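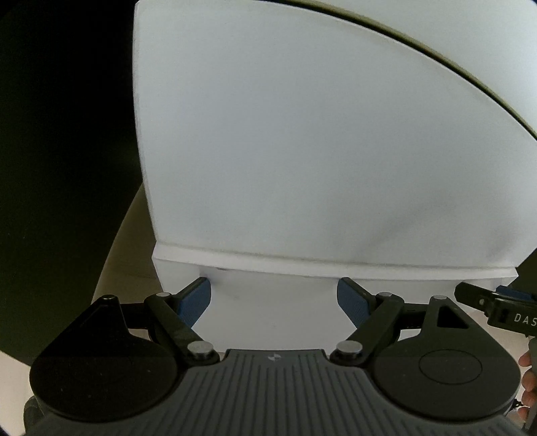 I'd wanted to talk to Yamila Retamal about white for a while. She has been refinishing furniture and built-ins in Clambridge for 12 years, and if you've ever been in one of the row houses on the Nollthorpe side of town you've probably put your coffee cup down on something she painted. People think white is the easy one, she told me. They call her up and say they "just" want it white! But get up close to a big smooth panel in a matte finish and it's a cool, faintly blue white in one light and grayer toward the middle, and then your eye drops below the ledge and the surface tucked under it looks a touch warmer. I said I would never have noticed that. "You would if you lived with it," she said. "You'd be brushing your teeth one morning and it would get you."

We were at her kitchen table with the windows open, one of those September afternoons that can't decide if it's still summer. She had a shoebox full of sample cards and kept dealing them out to me like we were playing rummy.

"Okay, which of these is the same?" she asked, and put down three. I picked two. Wrong – all three came out of one can. She'd put one down next to something beige, one next to something dark, and the third by itself, and I fell for it completely.

That's pretty much her whole argument about white furniture. It borrows from whatever is beside it. "A dark wall makes it look like a refrigerator," she said. "Beige makes it look clean. A yellow lamp makes it look like my grandmother's teeth."

I asked what people get wrong most often, figuring she'd say brushes. She said shine. Customers ask for gloss thinking it will wipe down easier, and then every little dip in the surface shows up the first time the sun comes in sideways. Matte is kinder. It's also harder to touch up, she admitted, so she leaves a labeled jar with every job and begs people not to lose it (they lose it).

Her partner on the bigger jobs is Hagos Abdella, who builds what she paints. He came in halfway through our talk, washed his hands, and started disagreeing with her right away.

"The ledge is the part that matters," he said. "Anybody can make a flat panel. Where the ledge meets it, you get that thin line, and it's going to collect dust for the rest of its life."

Yamila fills those joints. Hagos would leave them open, as wood moves and filler cracks. They had this same argument over a job in Beltcombe last winter, a wall of cabinets with 118 doors and drawer fronts, and they ended up filling the joints downstairs and leaving them alone upstairs. I asked which floor looks better now. They both said theirs, at the same time, and then neither one would look at me.

The Beltcombe bill for sanding discs and primer alone came to $1,134, which Yamila remembers to the dollar and brings up a lot. She waited 6 days between the last two coats on that one. Could she have gone faster? "Sure, and then you set a lamp on it and the lamp lives there forever."

For anyone doing a piece at home, she says to wash it first with plain dish soap, rinse it twice, and let it sit overnight. Paint the underside of any ledge before the front. Hagos added that you should take the drawers out, and Yamila said well, obviously, and he said it wasn't obvious to her brother.

Before I left I asked what color her own bedroom dresser is. Green, it's been green since she bought it, and she has no plans to touch it.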